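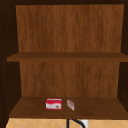 Household robotics is again being presented to Canadian institutions as a matter of timing. Vendors inform boards of long-term care homes, housing co-operatives and supported-living providers that a general-purpose kitchen robot is close at hand, and that a prudent organization should set money aside for it in the coming budget cycle. This essay takes the view that such provision is premature, and that the evidence most often put forward in its favour is being read too generously. Much of that evidence now comes from simulated kitchens, and these deserve to be looked at closely. A rendered cupboard holding only a small red and white box and a slim, pale packet, both on the lower shelf with bare wood to either side, is a fair setting in which to ask whether a machine can reach for a named item. It is a poor setting in which to ask whether a machine can keep a pantry. The pantries known to those of us who manage residential services hold three depths of tins, an open bag of flour folded over on itself, and a jar that must be moved before anything behind it can be reached.

The distinction is familiar to anyone who has written a position description. To fetch an item is a task. To put away the groceries is a responsibility, made up of a great many tasks, most of which are never written down. The worker decides that the yogurt goes in first. The worker notices that the crackers have been opened and finds a clip. When a supplier reports that a system has succeeded at "cupboard work", the purchaser is entitled to ask which of these two things has been measured.

The Arnier Residential Services Council, on whose behalf I chaired a working group through the winter, had occasion to put that question formally. In February the group received a submission from Stosonum, which offers a mobile kitchen assistant under the name Brillby. The submission was courteous and, in its technical sections, candid. It reported 205 simulated trials of domestic tasks, and it separated those trials from the much smaller number conducted in a physical kitchen, of which there were 46. The group was grateful for the separation. Several members had previously reviewed marketing material in which the two were added together.

Vija Paju, the occupational therapist among our members, observed that the simulated trials ended at the moment the object came to rest in its assigned place. She considered this a reasonable convention for engineers and a misleading one for purchasers. In her own assessments a kitchen task ends when the kitchen may be used by the next person. A cup left upright in the wrong cupboard, a tap left running or a tea towel left on an element would each be recorded as a failure, whatever had been achieved before it.

Her point applies with particular force to the work done at and near the sink. Clearing up after a meal is commonly described as washing dishes, and the washing is the portion that industry has already mechanized. A domestic dishwasher performs it well and has done so for decades. What remains for the person is everything that precedes the dishwasher and everything that follows it.
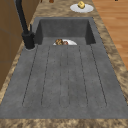 Consider the judgments contained in dealing with food left on a plate. Someone must determine whether it is to be eaten, kept or thrown away. If it is to be kept, a container of the right size must be found, along with its lid. If it is to be thrown away, it must go to the organics bin where the municipality provides one, and the plate must be scraped without sending the remainder down the drain. A plate standing on a counter may belong to a meal that is finished or to one that has not yet begun. People settle these questions by knowing the household, the hour and one another. A machine that can lift a plate reliably has solved a real and difficult problem, and the person responsible for the kitchen will still have most of the work before them.

It is sometimes objected that such criticism holds machines to a standard that new human staff do not meet. Washington Paiva, who supervises food services at the Trindade residence, raised this with the group, and it deserves a serious answer. A new kitchen aide will indeed make errors in the first week. The aide will also ask. Mr. Paiva's own practice is to give a new employee 5 shifts alongside an experienced colleague, and he reports that the greater part of the instruction takes place in passing, through questions of a few words. The systems described to us had no comparable means of recognizing their own uncertainty, or of raising it with a busy person in a form that person could answer without putting down the tray.

A second objection is economic. Residential providers across the country are short of staff, and an imperfect assistant may be thought preferable to a vacant position. Silvana Brito, who prepared the group's cost analysis, found that this depends almost entirely on supervision. If an employee must remain within sight of the machine, the hours saved on the task are spent on watching it. Her analysis showed a saving only where a system could be left to complete its work unattended for 50 minutes at a stretch. No physical trial submitted to us met that condition.

None of this should be taken as hostility to simulation. It permits a developer to repeat a reach or a grasp under many arrangements without breaking crockery or placing a resident at risk, and a supplier that had not used it would give us greater concern. The difficulty lies in the use made of the results once they leave the laboratory. A rendered kitchen contains what its authors have chosen to place in it. A working kitchen contains what eleven other people have left there since breakfast.

The working group therefore recommended that the Council make no capital provision for general-purpose kitchen robots in the present cycle. It further recommended that any future submission report physical trials separately, state the condition of the kitchen at the beginning and end of each trial, and record every occasion on which a person intervened. Trials should be conducted in a kitchen that is in ordinary use and has not been tidied for the purpose. Stosonum has indicated that it is willing to report on this basis, and the Trindade residence has agreed in principle to make its second-floor kitchen available outside meal hours.

The Council adopted both recommendations without amendment. Comments from member organizations may be directed to Vanderleia Prado at the Council office, and will be circulated to the working group before it next meets.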